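Progress report to Madigan, project Drirkholm
March 22, 2024
Prepared by Jarlath Egan, Dolport

This report covers the controller comparison and the camera placement work. The gripper trials are reported only in part, as the second gripper reached us late.

Controllers. We ran the same set of household tasks under both controllers, first in simulation. Each controller got 1000 runs with identical start positions. The older one finishes more of the tasks that need only an arm. The newer one does better when the base has to move first, and it recovers from a missed grasp without going back to its home pose. Its weak point is slow planning near chair legs, where it tries many short paths before picking one. We have raised the planning time limit and will repeat those runs.

Grippers. The two-finger gripper is finished. It handles bowls by the rim and most small boxes. Flat items lying on a tabletop are still the main source of failed grasps. The suction gripper has been mounted and calibrated, and we have 10 test runs with it so far. That is too few to report a rate.

Cameras. We compared a head camera with a wrist camera. The wrist camera gives better grasp points at close range but loses the target while the base is turning. The head camera keeps it in view longer, though a tilted view makes table edges harder to fit. We plan to use both and switch between them by distance.

The simulated room now holds the furniture listed in the work plan, and the controllers are being run in it.

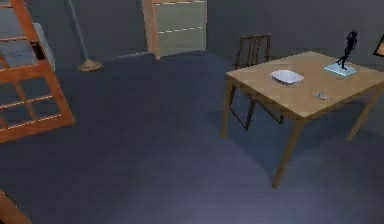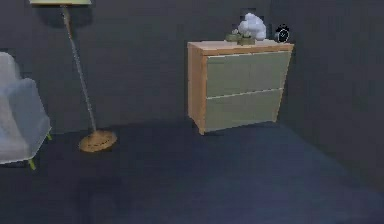 Dark floors and soft edges remain a problem for the depth estimate, mostly on thin parts such as lamp poles and chair slats. We tried a second depth model from the Flavport package. It was better on poles and worse on flat drawer fronts, so we have kept the first one for now.

Budget. Of the 2222 hours of computing time granted, we expect to use 2000 by the end of the project. The rest is held back for repeat runs. No change to the staffing plan is requested.

Next steps. Finish the suction gripper runs, repeat the chair leg cases with the new time limit, and move the better controller to the real arm. The full gripper comparison is due in September. We would like a decision from Madigan on the second wrist camera before then, as it has to be ordered ahead of the arm tests.

Contact: Jarlath Egan, Drirkholm project office, Dolport | Back to top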